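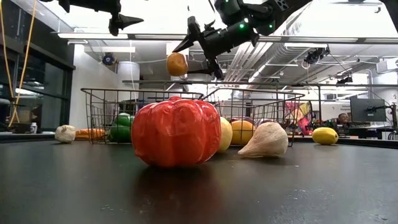 Okell cell – maintenance and setup entry
30 November 2025
Entered by: Amra Begović

Purpose of the session: to return the two-arm cell to service after the finger change, and to confirm that wrist camera alignment is good enough for the produce task to resume on the Prerbridge schedule. The cell had completed almost 800 pick cycles on the previous set of fingers.

Condition on arrival. Both arms were parked and powered down. The log left by the previous shift recorded an intermittent gripper fault on the left arm, cleared each time by a restart and not investigated further. I ask that faults of this kind be entered with the time and the arm pose, even where a restart clears them. The entry as it stands gave me very little to work from.

Left gripper. I removed the cover and checked the servo connector first. The connector was seated, but the cable behind it had been tied too tightly to the link and pulled sideways whenever the wrist rolled past its midpoint. The tie was cut and replaced with a looser one, set one bracket higher. The wrist was then rolled slowly through its full range by hand with power off, and again under power at low speed. No fault appeared in either pass. I am recording the cause as probable only. The fault was never reproduced before the repair.

Fingers. Both sets were replaced with the current Duvel pattern. The screws were tightened evenly and marked with a paint pen across the head and the body, so that any movement can be seen without tools. The closed position was taught again on both grippers. The right gripper closed cleanly at the first attempt. The left showed a small gap at the tip, and the zero was moved until the gap closed. The old fingers are in the tray under the bench, bagged and labeled. Please do not return them to the spares drawer; the tips are rounded and they slip on the lemons.

Baskets and table. The two wire baskets were set by the placing jig, with the reference corner 254 mm from the front edge of the table. The jig had been left on the shelf behind the monitor and should live on its hook. The table was wiped with a dry cloth only. The surface marks easily, and the wet wipes used last April left streaks that the wrist cameras picked up as edges for several days.

Artificial produce was placed partly on the open table and partly in the baskets, following the mixed layout in the Ouazzani procedure. The large peppers remain the most difficult item. They are wide for the gripper opening and must be approached across the narrow side, with the wrist turned before descent. The garlic is light and will roll if a finger touches it on the way down.

Wrist cameras. Focus was checked on each camera at working height and locked. On one of them the image was rotated very slightly against the reference, and the bracket was loosened, squared and tightened again. When correctly mounted, both fingertips should appear at the bottom of the view with a clear gap between them, and the baskets should be readable past the tips.
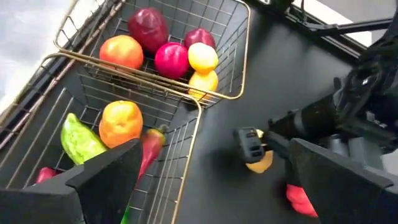
Wrist camera view across the two baskets, with the second arm reaching in from the right.

With one arm above the baskets and the other working over the open table, the elbow of the second arm comes close to the rail at the back of the cell. The clearance is acceptable at the present basket positions. It would not be acceptable if the baskets were moved further back, and any change to the jig should be followed by a slow run with a hand on the stop button.

Trial run. The cell was run at reduced speed for 5 minutes and then at normal speed. Small round items were picked and released without difficulty by both arms. One pepper was dropped at normal speed when the approach was made across the wide side; the pick was repeated with the wrist turned and succeeded. The chili pepper was set aside from the trial until its grasp height has been checked, as the taught value appears too high for the new fingers. The gripper fault did not recur.

Lighting. The overhead panels reflect on the far part of the table, and the bright background washes out one corner of the wrist view in some poses. Exposure was fixed at the previous value on both cameras. I did not change it, since the earlier recordings would no longer match. If the matter is taken up again, a change of background is to be preferred to a change of exposure.

Open items

Grasp height for the chili pepper, both arms.
Second tie point for the left wrist cable – bracket to be drawn and ordered.
Paint marks on the finger screws to be inspected at the start of each shift for the next week, and the result entered even where there is nothing to report.
Spare Duvel fingers: one pair remains. Order to be placed.
Elbow clearance to the rear rail to be measured and written on the setup sheet.

Cell released for normal use at reduced speed. Full speed may be restored by whoever closes the grasp height item, with initials beside the change. Arms parked, grippers open, power off at the cabinet.

A.B.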